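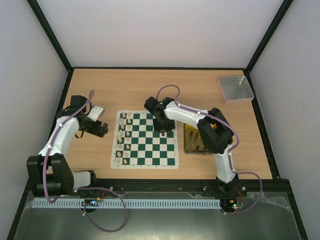 Board and pieces, chess corner at Tennant Hall

After-school games leader wanted – Ivcombe

Part time, starts April. Posted 28 January 2018

We need somebody for the after-school games room at Tennant Hall in Ivcombe. 9 hours a week, 3 afternoons, term time only. Pay is $139 a week, paid every second week. Possible extra hours in summer but we can't promise them yet.

The job: sign kids in, get snack out, run games, sign kids out. Ages 6 to 12. Mostly board games and cards, chess on one of the afternoons, outside in the yard if the weather is OK. You don't have to be good at chess. You do have to know how the knight moves and be able to sit through the same argument about it more than once.

Also: a bit of tidying, a short note in the log book each day, and phoning parents who are late. There is always a second adult in the building. You won't be left on your own with the group.

What we're looking for
18 or over
Some experience with kids – camp, babysitting, coaching, little brothers all count
Current first aid card, or willing to do the course before you start (we pay)
Background check, we pay for that too
Able to get to Ivcombe by 2:45. Bus 172 from Skisimitz stops right outside, parking is bad

Spanish or Portuguese would be a big help, a lot of our familys speak one or the other at home. Not required.

We would rather have one person for all three afternoons but will look at a job share. Say so when you apply and tell us which days you can't do.

To apply: half a page about yourself, plus two people we can call (not relatives). No résumé needed, send one if you have it. Drop it at the Tennant Hall front desk or mail it to Tainá Sampaio, Games Room, Tennant Hall, Jusach Street, Ivcombe. Put GAMES LEADER on the envelope please, last time two went to the dance school upstairs.

Interviews are short, 20 minutes, then you come and sit in on a session so the kids can meet you. We'll call everyone who applys either way.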